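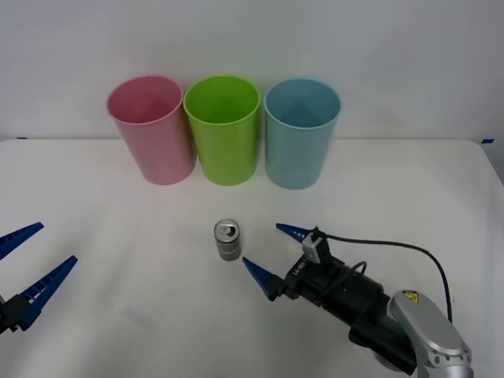
Bilyk Hall — Spring Fire and Kitchen Safety Checklist
Inspection date: 2/4/24
Building file: 1187
Carried out under the Polton Community Buildings Scheme

Each item is marked Satisfactory, Action Required or Not Inspected. Comments form part of the record and should be read with the previous report.

Exits and escape routes

1. Main entrance doors open fully in the direction of travel. Satisfactory.

2. Rear exit to Banus Lane. Action Required. The push bar operates, but the door drags on the threshold for the last few inches. The bottom edge is to be planed and the door rechecked before the end of March.

3. Corridor clear to full width. Action Required. Folded chairs were stacked against the left wall outside the restrooms. Chairs must be returned to the storage room after every booking.

4. Emergency lighting. Satisfactory. All units stayed lit for the full test period. The unit over the stage steps is dim and should be replaced at the next service.

Fire equipment

5. Extinguishers in place, pins and seals intact. Satisfactory, except the kitchen unit, where the tag is unreadable.

6. Fire blanket beside range. Satisfactory. Flideck wall case, mounted at the correct height.

7. Alarm panel. Satisfactory. Zone 4 is still labeled "Cloakroom" and should read "Office."

Kitchen and serving area

8. Hot water at hand sink. Not Inspected. The heater was off at the time of the visit.

9. Cups and tableware for public use free of cracks and chips. Satisfactory. Plastic cups are to be used for all children's bookings.
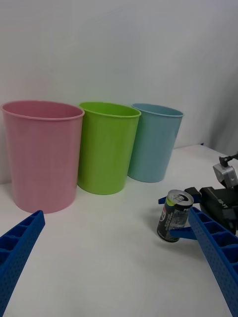

10. Refrigerator log. Action Required. Entries are missing for several dates. The log is to be filled in by whoever opens the kitchen, including on days when no food is served.

11. Electrical outlets and cords. Satisfactory. The 2000 watt kettle must not share an extension cord with any other appliance.

12. Cleaning products locked away and labeled. Satisfactory — the spare key should be moved to the office.

Comments received on the draft

Hirers were invited to comment before this checklist was issued. Most remarks concerned items 3 and 9. 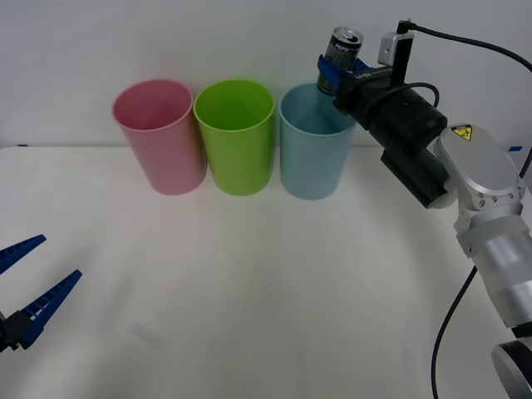
One hirer wrote that the rule on chairs is fair but the storage room is often locked by the time an evening booking ends, and asked that it be left open until the building is closed for the night. This has been agreed. The same hirer asked whether item 9 applies to mixed family events. It does.

Capacity of the main room remains 84 persons seated. The notice by the entrance is faded and will be reprinted.

Items marked Action Required will be reviewed at the follow-up visit. Item 8 will be inspected at the same time.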